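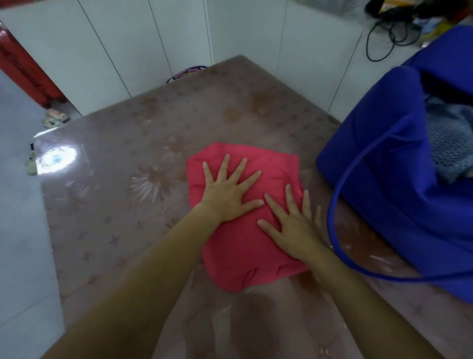
Capítulo 3
As mãos que ficam: automação e trabalho numa lavanderia

Dobrar roupa é uma dessas tarefas que só parecem simples a quem nunca teve de explicá-las a uma máquina. As duas palmas bem abertas sobre o tecido, os polegares quase se tocando no meio, e pronto: uma peça fofa aceita ser quadrada. Peça a alguém que faça isso há anos para dizer quanta força emprega, e a resposta será um encolher de ombros. Peça a um engenheiro, e a resposta será um orçamento.

Este capítulo trata do que acontece num local de trabalho quando parte das tarefas passa para as máquinas e a outra parte, em geral a mais difícil de descrever, continua com as pessoas. O caso que nos acompanha é o da Coltdale, lavanderia de médio porte que atende hotéis, clínicas e uma clientela doméstica de gostos variados. Quando decidiu automatizar a dobra, a empresa tinha 46 funcionários e uma apresentação de slides em que todos sorriam.

3.1 O que a máquina faz bem

A linha comprada pela Coltdale, uma Drultby de segunda geração, dobra lençóis e toalhas com uma regularidade que chega a ser antipática. Processa 748 peças por turno, não conversa, não pede para trocar de posto em julho, quando o vapor e as férias escolares coincidem com o resto dos problemas. Para peças planas, de tamanho conhecido e entregues sempre do mesmo lado, o ganho foi imediato.

O folheto falava também em "vestuário geral". A expressão merece ser lida devagar. Vestuário geral inclui o casaco acolchoado, a blusa de malha aberta, a calça infantil com elástico na cintura e tudo o mais que se recusa a ficar plano. Depois de 3 meses de ajustes, a empresa fez o que muitas fazem: deu à máquina o que ela sabia dobrar e chamou o restante de "fluxo especial". O fluxo especial é uma mesa com gente em volta.

3.2 O que muda para quem fica

Ninguém foi demitido na primeira fase, fato que a direção repetiu com frequência suficiente para inquietar a todos. O que mudou foi a composição do dia. Antes, quem dobrava alternava peças difíceis com pilhas de toalhas, e as toalhas funcionavam como descanso: as mãos trabalhavam e a cabeça ia passear. A Drultby ficou com as toalhas. Às pessoas coube uma jornada inteira de casacos.

Nanami Kikuchi, encarregada do turno da manhã, resumiu a situação numa reunião de avaliação: "A máquina ficou com a parte em que eu pensava na vida." A ata registra a frase sob o título "Sugestões de melhoria".

A literatura chama esse efeito de concentração de tarefas residuais. Três consequências costumam aparecer juntas e voltarão ao longo do capítulo:

Intensificação. Cada peça manual passa a exigir mais atenção do que a média anterior, embora a meta por hora tenha sido calculada pela média anterior.

Invisibilidade. O painel Janik, instalado ao lado da linha, mostra em verde o que a máquina produz. O trabalho da mesa aparece em cinza, na categoria "outros".

Dependência do saber tácito. Quando a máquina erra, é a mesa que refaz. A qualidade do conjunto depende, portanto, de uma habilidade que deixou de constar na descrição do cargo.

3.3 Uma segunda tentativa

Na fase seguinte, a Coltdale contratou a consultoria Matsuda para estudar a mesa antes de comprar qualquer outra coisa - ordem de operações que teria sido mais barata no início. Os consultores passaram dias observando como se alisa uma peça volumosa: onde a mão pressiona primeiro, quando espera o ar sair, em que momento a pessoa desiste da simetria e aceita um canto arredondado. O relatório recomendou rodízio entre a linha e a mesa, metas separadas e uma coluna própria no painel. A cor escolhida para a coluna foi objeto de 3 reuniões.

Antes de prosseguir, convém que o leitor escolha uma tarefa manual que domine e tente descrevê-la por escrito, passo a passo, para alguém que nunca a viu. Guarde o texto. Voltaremos a ele na seção 3.4, ao distinguir tarefa prescrita de trabalho real.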